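Portes ouvertes chez Kerekes : une matinée au pays du vinaigre

Il faut une certaine disposition d'esprit pour mettre son réveil à six heures et demie un jour de congé afin d'aller respirer de l'acide acétique dans une zone artisanale. Je l'ai, visiblement. La vinaigrerie Kerekes ouvrait ses portes en septembre, l'entrée était gratuite et la page d'inscription promettait une « immersion sensorielle ». Pour l'immersion, rien à redire : mon écharpe en parle encore.

La maison est installée à Privlow, au bout d'une route que le GPS connaît mal et que les tracteurs connaissent très bien. Sur le parking, un panneau indiquait « visiteurs » avec une flèche pointée vers un champ de betteraves. Nous étions 18 dans le groupe de dix heures, dont un couple venu avec ses propres verres à dégustation, dans une mallette. Je les ai d'abord trouvés ridicules, puis j'ai vu les gobelets en carton de la maison.

On commence par la charlotte et les surchaussures bleues, passage obligé qui ramène tout le monde à égalité. Notre guide, une dame à la voix de maîtresse d'école, nous a annoncé d'emblée qu'elle ne boirait pas de vinaigre devant nous et qu'il ne fallait pas insister. Puis direction la salle des cuves.

Je m'attendais à du cuivre, à des voûtes, à un peu de pénombre. C'est un hangar. Un hangar propre, bien éclairé, où il fait une chaleur de serre et où les yeux piquent dès la porte. Les fûts sont rangés au fond, couchés, et il y en a 104, chiffre que la guide a répété trois fois avec une tendresse croissante. Chacun porte un numéro à la craie. Le 31 est capricieux, paraît-il. On nous a demandé de ne pas le toucher.

Le procédé, si j'ai bien suivi, est d'une simplicité vexante : du vin, de l'air, des bactéries, du temps. La mère de vinaigre nous a été présentée dans un bocal. Imaginez une méduse qui aurait renoncé. Un enfant a demandé si elle était vivante, la guide a répondu oui, et l'enfant a passé le reste de la visite derrière les jambes de son père.

On est ensuite passés à l'atelier d'étiquetage, où l'on colle encore à la main les petites séries. Il sent la colle et le café, ce qui fait des vacances au nez. La maison y prépare sa cuvée Brirkex, un vinaigre de cidre vieilli plus de 20 mois, dont le nom évoque plutôt un détartrant. J'ai posé la question. C'est un lieu-dit, m'a-t-on répondu assez sèchement.
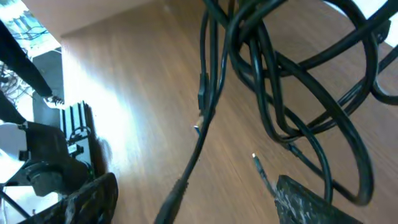

Du bois brun et des câbles noirs.

La dégustation, enfin. Elle se fait debout, au compte-gouttes, sur un morceau de sucre – méthode qui a le mérite de plaire aux enfants et de fausser le jugement de tous les autres. Cinq vinaigres, du plus doux au plus brutal. Le premier, à la framboise, avait un goût de bonbon anglais. Le troisième, un vin rouge élevé en fût, était franchement superbe, rond, presque salé, et j'ai cessé de faire le malin pendant deux bonnes minutes. Le cinquième, pur alcool, servait surtout à désherber, mais on nous l'a fait goûter quand même, par honnêteté je suppose.

Le couple à la mallette prenait des notes. Lui a parlé d'une « attaque un peu féline ». Elle a hoché la tête et l'a écrit.

Au fond de la cour, la société Nitelus, qui fournit les bouchons, tenait un stand très digne et très désert. J'y suis resté un quart d'heure par politesse et j'en suis reparti avec un porte-clés en liège et des convictions assez fermes sur le bouchon conique. Le vinaigre ronge tout ce qui est métallique, figurez-vous. Je regarde désormais ma cuisine avec méfiance.

La boutique est placée sur le chemin de la sortie, sans contournement possible. Les bouteilles de 100 millilitres y sont vendues à un prix qui incite à assaisonner au jugé, les yeux fermés. J'ai pris deux rouges et un cidre. La caissière m'a proposé une mère de vinaigre en pot, à adopter, avec une feuille de conseils : pas de soleil direct, pas de cuillère en métal, un peu de vin de temps en temps. J'ai dit que j'allais réfléchir.

Elle est sur mon étagère depuis jeudi. Je lui ai donné un fond de bordeaux hier soir.

Côté pratique : prévoir des vêtements qui passent en machine, manger avant de venir, et réserver le créneau de dix heures, car celui de onze heures avait l'air bondé. Pour le parking, ignorer la flèche.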